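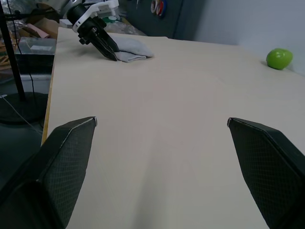

A reviewer of our first draft wanted to know whether a vector pattern of garden tools really needed the word "rustic" in its title, and then, a line later, whether it really needed the word "illustration" twice. Both comments were fair. By then the pattern had been online for a month under a title of 82 words.

# Naller: Titling and Tagging a Small Vector Set

Final report, Commercial Illustration II, Bivenwood

## What we set out to do

Naller is a set of 20 flat vector drawings of garden tools: trowels, shears, a watering can, several kinds of rake that only a rake person could tell apart. We drew it in the fall and uploaded it to Filent, the stock library our course uses for practice accounts. The drawing was the easy part. The project was to find out what a title and a tag list do for a drawing after it leaves our hands.

We uploaded each drawing in 3 versions. One had a plain title ("Garden trowel, flat vector"). The next had a long title stuffed with every noun we could think of. The last had a title written by the site's own suggestion tool, which believed the shears were a bird.

## Drawing and file prep

All the outlines were redrawn once, after we discovered that half of them had been made at one stroke weight and half at another. Strokes were expanded, stray points removed, and colors cut down to a shared palette of greens and a brown we argued over for most of an evening. Labels on the seed packets are set in Kazmi, converted to outlines so the file opens the same everywhere.
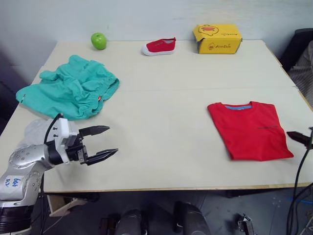 We also learned to name layers. The first upload went out with a layer called "rake final use this one" sitting above "rake final," and anybody who downloaded it got both.

## Results

We stopped recording at 500 views across the whole set, which took until May. The long titles came up in more searches, including a good many where they had no business. Somebody looking for dinner forks got our cultivator. The plain titles came up less often but were opened more often when they did, and nearly all of the downloads came from them. The bird did poorly.
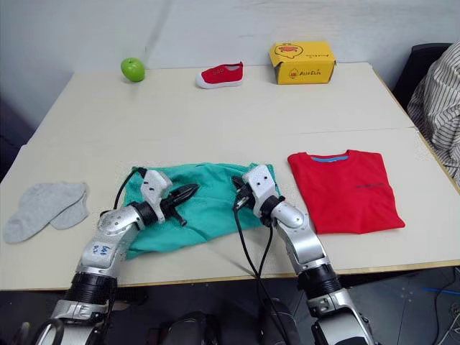
Did adding more tags help the plain versions? Only up to a point; once a tag list covered the object, the style, and the likely use, extra words brought in views but no more downloads.

We can't claim much from a practice account. Other students were browsing the same library, some of them probably to look at our numbers, and we certainly looked at theirs. Views from inside the class aren't marked as such.

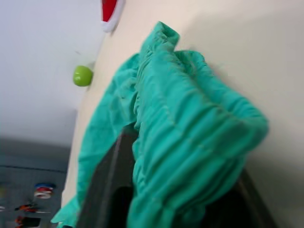

*Figure 4. Teal cloth, close up.*

## What we would change

Upload dates should have been staggered. All the plain versions went up first, when the set was new and Filent was showing it on the front page, so they had a head start we noticed far too late to fix.

We would also drop the word "collection" from single drawings. One trowel isn't a collection, though it was listed as one until the week this report was due. The source files are in the class folder, with the layers renamed.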